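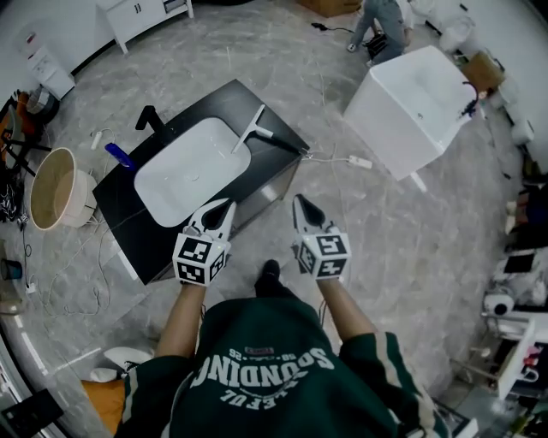 A pair of hand-held grippers at the black vanity, with the marker cubes mounted behind the fingers.

How to record a two-gripper sink task

Titum Robotics Club — project guides
Written by Corentin Pichon. Checked by Josiane Poulain.
Updated 6 November 2023

This guide covers a full recording session for the Civari project, from laying out the floor to handing in the files. It is written for members who have done the safety talk but have not yet held the grippers. If you are only labeling this term, skip to "Name and hand in the files."

The task for this round is the sink. You pick up a cleaning tool with one gripper, steady or clear something with the other, move the tool across the basin, and set it down. The trained policy runs on the two-arm bench later, so your hands need to do only things two arms could do.

What you need

A left gripper and a right gripper, each with its marker cube attached
The head camera and its strap
A vanity or sink cabinet
A squeegee and one or two small items for the countertop
The recording laptop with Premo installed
A partner

Your partner starts and stops the recording, resets small items, and writes the log. Do not try to do both jobs. You will end up putting a gripper down in the middle of a take, and the take is then useless.

Set the floor

1. Put the vanity where you can reach every corner of the top without shifting your weight. Most of us work kneeling or sitting. A low unit can go straight on the floor, and it does not have to be square to the walls. We want different angles from one session to the next.

2. Put the squeegee across the basin or along one side. Change which way the handle points every few takes.

3. Add a small item at the end of the countertop. In the first picture there is a blue one beside the basin.

4. Look at the cables. Power strips and cords can stay on the floor, but nothing should cross the spot where your forearms travel. Tape is in the second drawer of the tool cart.

5. Leave other furniture and boxes where they are. A background that changes between sessions is good for the data, and so are people working nearby. Ask them first if they mind being recorded.

Check the grippers

Squeeze each gripper fully closed and let it open again. The black pads should meet evenly. If one side lands first, give it to Alois Tanner and take another from the shelf — do not bend the fingers yourself.

Look at the cube next. Tracking depends on the black-and-white patterns, so every face you can see should be clean and flat. Wipe dust off with the dry cloth. No spray. A cube that wobbles when you tap it needs its screw tightened before you record anything.

Wipe the gripper camera too. A fingerprint on the lens will not show up in the small preview, and we lost most of a January session that way.

Start a session in Premo

Open Premo and choose New Session. Pick the task name from the list, then wait until both grippers and the head camera show a green dot. If one stays gray for more than a minute, unplug it and plug it back in, left side first.

Now run the calibration. Hold both grippers out in front of you so the head camera sees both cubes, keep still for two seconds, then turn each wrist slowly one way and back. Premo will tell you if it lost a cube. Repeat the calibration any time you take the head strap off, even for a moment.

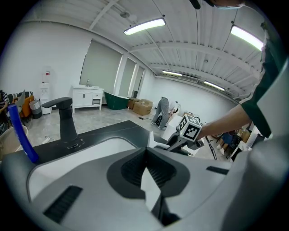
Reading time: 5 min

Check all the views before the first real take. From a gripper camera you want to see the finger pads at the bottom, the countertop just past them, and enough of the room that the tracker has fixed things to hold on to. In the second picture the faucet and basin are both in view, and so is the cube on the other gripper. That is a good starting position. If the camera sees only black countertop, raise your wrist a little.

Record a take

1. Start with both grippers open and away from the objects. Say "ready."

2. Your partner presses record and says "go." Wait one breath before moving.

3. Bring the first gripper to the handle. Come in at a slant, with the pads on either side of it, then close.

4. Use the second gripper to move the small item clear, or to rest against the vanity if it slides.

5. Draw the squeegee across the basin toward you. Go at the speed of someone who is slightly bored. Fast moves blur the cubes.

6. Set the tool down on the countertop, open the gripper, and back away to where you started. Say "done."

Keep your head pointed at your hands the whole time. New members tend to look up at their partner when something goes wrong, and the head camera then loses both cubes together.

Do not go around the back of the faucet. The arms on the bench cannot reach that far, and the faucet hides the cube.

A dropped tool is not a bad take if you pick it up again with a gripper. Keep going and have your partner write "recovery" in the log. If you pick it up with your fingers, stop and mark it "discard."

Trade places with your partner when your forearms get tired. Bernadette Caron's rule is to switch before you want to, and her takes are the cleanest we have, so follow it.

Name and hand in the files

Premo numbers the takes for you. Add your initials and the word left or right for the hand that held the tool. Do not rename anything else, including the calibration file.

Copy the session folder to the club drive and open two takes from it at random. Play them through to the end. If the gripper view freezes or the cube outline jumps, tell Benoît Bodin before you delete anything from the laptop.

The Civari goal is 1000 good takes of the sink task. We have 239 so far. Takes marked "recovery" count toward the total, takes marked "discard" do not.

Common problems

The cube outline flickers. Usually glare from the ceiling lights. Turn your body a little and recalibrate.

The vanity creeps across the floor. Put the rubber mat under the front edge.

The gripper closes but Premo shows it open. The trigger sensor has come loose from its plug. Push it in until it clicks, then restart the session.

Putting things away

Close Premo before you unplug anything. Coil the gripper cables loosely and hang them on the hooks marked Poulain, next to the bench supply. Grippers go on the shelf with the cubes facing up. The log sheet goes in the blue folder, signed by both of you.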